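Zulex | Accueil | Guides | Linge de toilette | Contact

Guide de mise en place du linge – Résidence Stirnholm
Section 4 : Plier et ranger les serviettes éponge

Mis en ligne le 2020-12-16 par Kyung-hwa Yeo 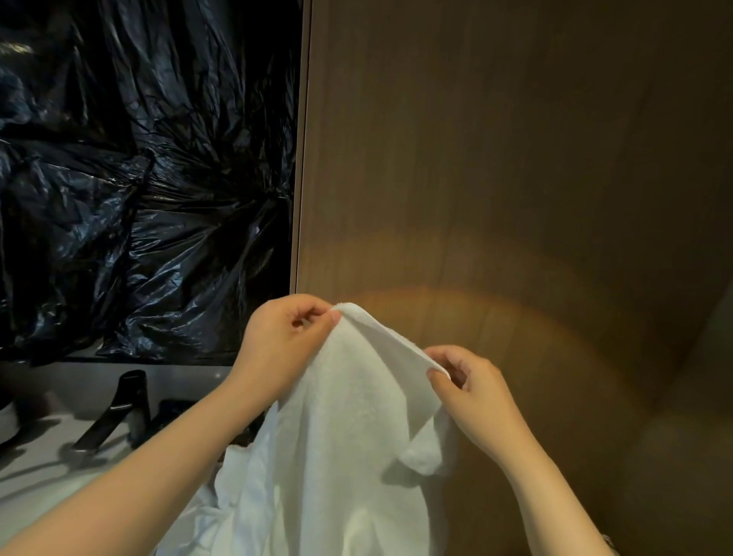
Fig. 4.1 – Prise de la serviette blanche par un coin et par un bord, le reste du tissu retombant librement.

4.1 Avant de commencer

Cette section concerne les serviettes blanches en éponge de la gamme Saluvard, format toilette et format bain. Les tapis de bain et les gants sont traités à la section 5. Le linge doit sortir du séchoir depuis au moins 10 minutes et être froid au toucher. Une serviette pliée encore tiède garde des marques et prend une odeur de renfermé au fond du placard.

Lavez-vous les mains et séchez-les bien. Retirez bagues et bracelets : les boucles de l'éponge s'accrochent facilement et un fil tiré ne se rattrape pas toujours.

Essuyez le plan de travail avec un chiffon sec. S'il reste de l'eau autour de la vasque, pliez ailleurs.

ATTENTION – Ne posez jamais le linge propre au sol ni sur le rebord de la baignoire, même le temps d'ouvrir une porte.

4.2 Contrôler la serviette

1. Prenez un coin supérieur entre le pouce et l'index de la main gauche et soulevez-le.

2. De la main droite, saisissez un autre bord du bout des doigts. Laissez pendre le reste.

3. Secouez deux fois, sans claquer le tissu. Le poil se redresse et les plis du séchage se relâchent.

4. Regardez les deux faces à la lumière. Cherchez les taches, les cheveux, les boucles tirées et les ourlets décousus.

5. Mettez de côté toute serviette douteuse. Les taches de maquillage repartent au lavage avec un détachant. Les serviettes grisées sont déclassées et servent au ménage.

Note – Une boucle tirée se coupe au ras du tissu avec de petits ciseaux. Ne tirez pas dessus. Si l'ourlet est ouvert sur plus de deux centimètres, la serviette va dans le bac de couture.

4.3 Pliage en trois (serviettes de toilette)

1. Faites glisser la main droite le long du bord jusqu'au second coin supérieur. La serviette doit tomber droite entre les deux mains.

2. Posez-la à plat sur le plan de travail, l'étiquette en bas à droite, face contre le plan.

3. Lissez du plat de la main, du centre vers les bords. N'appuyez pas trop, l'éponge s'écrase.

4. Rabattez le tiers gauche vers le centre, puis le tiers droit par-dessus. Les bords longs doivent être alignés.

5. Pliez en deux dans la longueur, puis encore en deux.

6. Tournez l'ensemble pour que le pli rond soit vers vous. C'est ce côté qui se présente à l'ouverture du placard.

4.4 Pliage des draps de bain

Le drap de bain mesure 160 cm de long. Il est difficile de le tenir à bout de bras sans qu'il traîne, surtout dans les petites salles d'eau.

1. Pliez d'abord en deux dans la hauteur, en ramenant les deux coins du bas sur ceux du haut.

2. Posez sur le plan de travail et reprenez à l'étape 3 du pliage en trois.

3. À la fin, pliez une seule fois en deux. Le paquet est plus large que celui des serviettes de toilette – c'est normal, il va sur l'étagère du bas.

Note – Si le plan de travail est trop étroit, pliez sur le lit, sur un drap propre.

4.5 Rangement

Les étagères Onyshchenko installées dans les logements ont une largeur utile de 51 cm. On y place deux piles côte à côte, sans les serrer. Laissez l'espace d'une main au-dessus de chaque pile pour que l'air circule.

Le linge fraîchement lavé se glisse sous la pile et l'on prend toujours celui du dessus. Toutes les serviettes tournent ainsi de la même façon et s'usent au même rythme.

ATTENTION – Pas d'adoucissant sur l'éponge. Il enrobe la fibre et la serviette absorbe moins bien. En cas de linge rêche, relavez une fois sans produit, puis passez au séchoir à température modérée.

4.6 En cas de problème

Les piles penchent : les plis ronds ne sont pas tous du même côté. Reprenez l'étape 6 du pliage en trois.

Le paquet s'ouvre tout seul : la serviette a été pliée trop lâche, ou l'éponge est neuve. Les pièces neuves se tiennent mieux après trois ou quatre lavages.

Le blanc vire au jaune : vérifiez le dosage de lessive et l'état du tambour, puis signalez-le à la lingerie, poste 113.

À lire aussi
Section 3 : Laver et sécher le linge éponge
Section 5 : Tapis de bain et gants
Section 6 : Draps-housses, pliage à deux et pliage seul
Fiche entretien : détacher le blanc
Inventaire du linge, mise à jour de juillet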